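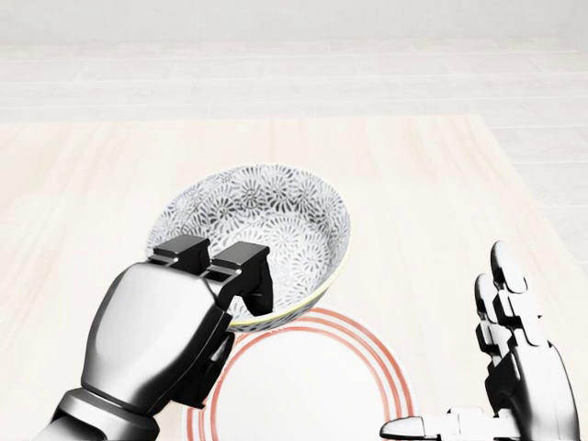

Render de una mano robótica plateada y negra que sujeta un cuenco sobre un plato de anillos rojos.

Wasero prepara Gresham, un procesador de gama media con gráficos integrados ampliados

5/12/26 | Redacción de hardware | Olga Salinas

La próxima generación de procesadores de sobremesa de Wasero, conocida internamente como Gresham, incluirá un modelo de 10 núcleos con una sección gráfica mayor que la del catálogo actual, según una hoja de especificaciones preliminar a la que ha tenido acceso este medio. El documento corresponde a una muestra de ingeniería y no recoge precios.

La pieza figura como Gresham 633. Todos los núcleos comparten arquitectura, sin división entre núcleos de rendimiento y de eficiencia, y cada uno dispone de caché L2 propia. La L3 es común a todo el encapsulado y también da servicio al bloque gráfico, que en la serie Lambrechts, todavía a la venta, accede directamente a la memoria principal. Las frecuencias aparecen marcadas como provisionales y el campo de frecuencia máxima está en blanco.

El cambio de mayor alcance afecta a la organización interna del chip. Lambrechts es un diseño monolítico; Gresham reparte sus funciones en tres bloques de silicio: cómputo, gráficos y entrada/salida. Los tres se montan sobre un mismo sustrato y se comunican mediante un enlace que Wasero denomina Trasterstead. La hoja no indica el ancho de banda de ese enlace ni su latencia, dos datos que condicionarán el rendimiento en cargas con accesos frecuentes a memoria.

«Separar la entrada/salida permite mantener ese bloque en un nodo maduro y reservar el avanzado para los núcleos», explica Wouter Stevens, analista de semiconductores. «El coste se paga en latencia. Con una caché compartida entre CPU y gráficos, la política de asignación va a pesar tanto como la capacidad.»

El controlador de memoria es exclusivamente DDR5, de doble canal, con soporte opcional para ECC sujeto a la placa base. El zócalo mantiene las dimensiones exteriores del anterior, aunque con otra distribución de contactos, por lo que las placas para Lambrechts no serán compatibles. Los anclajes del disipador no varían. En cuanto a la conectividad, el bloque de entrada/salida ofrece líneas PCIe 5.0 para la tarjeta gráfica y para una unidad de almacenamiento; las restantes son PCIe 4.0 y dependen del chipset.

Gisela Benítez, ingeniera de validación de placas base, considera que la transición será sencilla para los fabricantes de refrigeración, pero no para los de placas. «La alimentación del bloque gráfico va por un carril independiente. Hay que rediseñar parte del VRM y revisar el trazado alrededor del zócalo», señala.

El consumo es otro de los apartados pendientes. La hoja define dos perfiles, estándar y reducido, y asigna al segundo un límite sostenido inferior para equipos de formato compacto. En el perfil reducido, el reparto de potencia entre CPU y gráficos se ajusta desde el firmware. Los integradores podrán fijarlo en fábrica o dejarlo accesible en la BIOS.

Kobe Hermans, portavoz de Wasero, declinó comentar productos no anunciados. Fuentes de la distribución sitúan en marzo la llegada de las primeras unidades a los integradores, con las placas base como principal incógnita del calendario. La venta al público se produciría después, sin fecha asignada.

La compañía tampoco ha precisado si la serie Lambrechts seguirá en producción tras el lanzamiento. Sus modelos de entrada carecen por ahora de equivalente en la documentación de Gresham, que solo describe la versión de 10 núcleos.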